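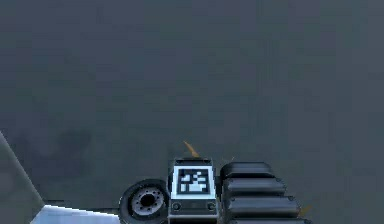 **Why People Stopped Riding the Route 10 Bus**
Final project report, Local Geography
Solange Pimentel and Tarcísio Aguiar
November 17, 2024

## Background

Route 10 runs between Tramcombe and Cutbridge by way of Frimpong Road and the Pleken housing development. The timetable was changed in March. Before the change, buses ran at even intervals through the day. Now there are more buses in the early morning and late afternoon and long gaps in the middle of the day.

We both use this bus to get to class. We noticed that people we used to see on it were no longer there, and we wanted to know if they had changed their hours, switched to driving, or stopped making the trip. The bus company publishes the timetable but does not publish passenger numbers for single routes, so we decided to ask residents directly.

Our main question was: how did the new timetable change the way people living near Route 10 travel during the day?

## Method

We wrote a one-page paper questionnaire. Paper seemed better than an online form, as many daytime riders are older and we did not want to lose them. The form asked where the person lived (Tramcombe, Pleken, Cutbridge or somewhere else), how often they took the bus before and after the change, what the trips were for, and what they did when there was no bus at the time they needed one. There was a blank space at the bottom for comments.

We tested a first version on family and neighbors. They found the question about trip purpose confusing, because it allowed only one answer and most people combine errands. We changed it so that people could mark as many as they liked.

We printed 500 forms and got 423 back. Most were handed out and collected at the Cutbridge market, the Tramcombe library and the health clinic on Frimpong Road. The rest were left in mailboxes in Pleken with a note asking people to drop them at the library desk. Tarcísio entered the answers into a spreadsheet and Solange checked the entries against the paper forms. Where a person had skipped a question, we left that cell blank and kept the rest of the form.

We also did longer interviews with eight people who had left a phone number. These were done by phone or at the library and we took notes by hand. We do not use their names. 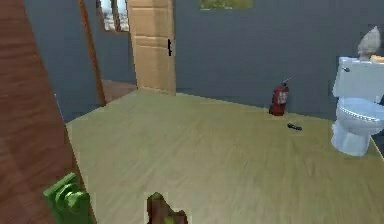
Page 8

## Results

The clearest difference was between people who travel for work or school and people who travel for other reasons. Commuters were mostly satisfied. Many wrote that the morning bus is less crowded now, and a few from Pleken said they could take a later bus than before and still arrive on time.

People who travel in the middle of the day were much less happy. The most common complaint was about the return trip. Getting into Cutbridge is still possible for most errands, but a short appointment at the clinic can mean a long wait for the bus home. One woman told us she now does her grocery shopping only because she has to fill the time between buses, and then has to carry it all.

What people did instead depended on where they lived:

- In Tramcombe, many got a ride from a relative or neighbor.
- In Pleken, the most common answer was driving, often with the comment that parking in Cutbridge is hard to find.
- In Cutbridge, people said they walked, or put off the trip until another day.

We had expected cost to come up often. It did not. Fares were hardly mentioned, even in the comments space. Reliability was mentioned a lot. Several people said they could live with fewer buses if the ones on the timetable always came. A canceled bus did not matter as much when another one was due soon, but with the new gaps it can spoil an afternoon.

The bus shelter on Frimpong Road was another subject we had not planned for. It has no bench, and people waiting longer notice that more.

## Interviews

The interviews helped us understand the habit side of riding. Two people had given up on the bus after a single bad experience in the spring and had not looked at the timetable since. One of them was surprised to hear that there is still a bus that would suit her. She had been using an old printed timetable from her kitchen drawer.

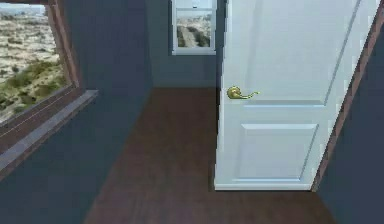 Another man, retired, had gone the other way. He used to drive and now rides in the early morning to have coffee in Cutbridge, and comes back before the long gap starts. He said he would not want the old timetable back. We included him because his answers did not fit the pattern we were starting to see.

## Problems with our data

Handing out forms at the market and the clinic means we reached people who had managed to get there. Those who stopped traveling completely are probably missing, apart from the ones in Pleken who answered by mailbox. We also asked people to remember how often they rode before March, and memory for this kind of thing is not very exact.

If we did this again, we would ride the bus at different times of day and record how full it was. We would also leave forms in mailboxes in Tramcombe.

## Recommendations

We suggest moving one of the late afternoon buses from Cutbridge to the early afternoon, so that people with morning appointments can get home sooner. The new timetable should also be posted at the clinic and the library in large print. A bench at the Frimpong Road shelter would help in any case.

We plan to send a copy of this report to the bus company and to leave one at the library for the people who filled out the form.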